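Kelinow Surfaces - Customer Care
Ticket: Rarkwood counter, dull patches and scuffed side panel
Status: Closed
Opened by: Marina Politis
Handled by: Ekene Ekwueme
Site visit: Rattana Nilsuwan

Marina Politis wrote:

We have a Rarkwood top in the dark grey with the pale and rust veins, fitted in an alcove with painted panels on three sides. It went in last March. Over the last few weeks it has developed dull patches toward the front edge. They show up when the light is low and disappear when you stand over them. I have wiped it with dish soap, then glass cleaner, then soap again. The patches move around a little but do not go away. Also there are scuffs on the right-hand panel that I would like to get off without repainting.

Ekene Ekwueme replied:

Thanks for the details. A few questions before I suggest anything.

What was used on the top before the patches appeared, including anything sold as a polish or a sealer?
Can you feel the patches with a fingertip?
Do they darken when you put a drop of water on them?
Is the panel paint matte or satin?

Please stop using the glass cleaner for now.

Marina Politis wrote:

Bumia spray polish, the one in the tall bottle. My colleague Ladi Nwosu bought it and we used it most evenings. I can't feel anything except a slight drag, like the cloth catches. A drop of water sits on top and does nothing. The panels are matte, I think. The left one is a bit bluer than the other two because it was painted from a different can.

Ekene Ekwueme replied:

The drag and the water beading both point to polish build-up. The Rarkwood finish does not absorb polish, so every coat sits on the one before it. Soap takes off some of it and spreads the rest, and that would explain the patches moving.

Steps to try:

1. Clear the part of the top you are working on and dust it with a dry microfiber cloth.
2. Mix warm water with a small squirt of plain dish soap. Wash and dry a section at the back first.
3. Put rubbing alcohol on a clean white cloth. Wipe a patch the size of your hand in one direction, then turn the cloth to a clean side and wipe again.
4. If the cloth comes up gray or sticky, repeat until it comes up clean.
5. Rinse with plain water and dry right away.

Do not use a scouring pad, not even the white kind. Keep the alcohol off the painted panels.

Marina Politis wrote:

Did the back left corner. Four passes before the cloth was clean. The color is more even there and the veins look sharper. But the front still looks cloudy after two passes and I'm worried I am taking the finish off.

Ekene Ekwueme replied:

Two passes is probably not enough at the front if the back needed four. The front gets sprayed more. Alcohol at 80 percent or below will not harm this finish. Can you check the strength on the label, and send a photo of the whole top with the panels in view?

Marina Politis wrote:

Label says 56 percent, so it's weak. I've asked Ladi to pick up the stronger one. Photo attached.
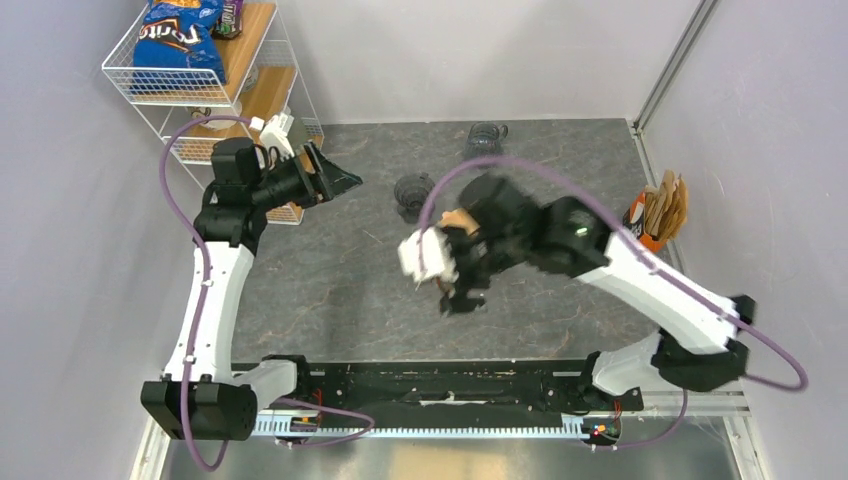

I would still like an answer on the scuffs. They are small, just marks and specks, but once you have noticed them you keep looking at them. I tried a damp finger on one and it didn't shift.

Ekene Ekwueme replied:

For the scuffs, use a soft white eraser, the school kind, with very light pressure. Brush the crumbs off as you go. Skip the melamine sponges - they leave a shiny spot on matte paint. If a mark is a chip in the paint it will not rub out and will need a dab of touch-up.

I have passed the ticket to Rattana, who can look at the front edge when she is at your building.

Rattana Nilsuwan, site note, 1 April 2018:

Front section had heavy residue. Removed with stronger alcohol, six passes, rinsed and dried. Finish intact underneath, no etching. Eraser took off most of the marks on the right panel. A couple are chips. Left a sample pot of the Liepiņa gray, customer to touch up herself. Advised soap and water only from here on.

Marina Politis wrote:

It looks good. The Bumia has gone in the trash. You can close this one.

Ekene Ekwueme:

Closed. Care sheet for Rarkwood tops sent by email.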